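I like the robots, and I want to say why

I run the returns desk on the day shift at a parts warehouse in Tirnville, and since June we've had two sorting arms working next to us. I was ready to hate them. Now I get to work early so I can see how the night bins went!

The old job was small parts, all day, from a heap into trays. You learned it in an hour and then did it until your wrists gave out. Thảo Ung did it for 13 years and can still tell two washers apart with her eyes shut. These days she decides what the arms should try next, and she's wonderful at it – she knows which parts cling together and which ones roll, and that knowledge never counted for anything on the old pay scale. It should count now, and I'd like the Onari management to put that in writing.

Because the change isn't all sunshine. We sort about 200 more orders a shift, and the first raise hasn't shown up. Tarek Rawashdeh moved over to packing and misses the talk at the old bench. 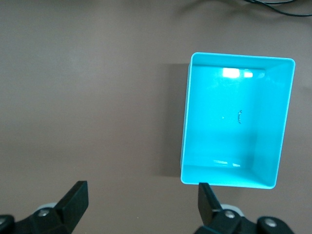
Still, I wouldn't go back. I've watched people who used to stare at the clock argue over how a gripper ought to come down on a spring clip, and stay ten minutes past the bell to see who was right. Lama Harb is taking the maintenance course on Sunday mornings and wants me to sign up too. I think I will – my wrists already feel better, and I'd love to know what goes on inside those joints.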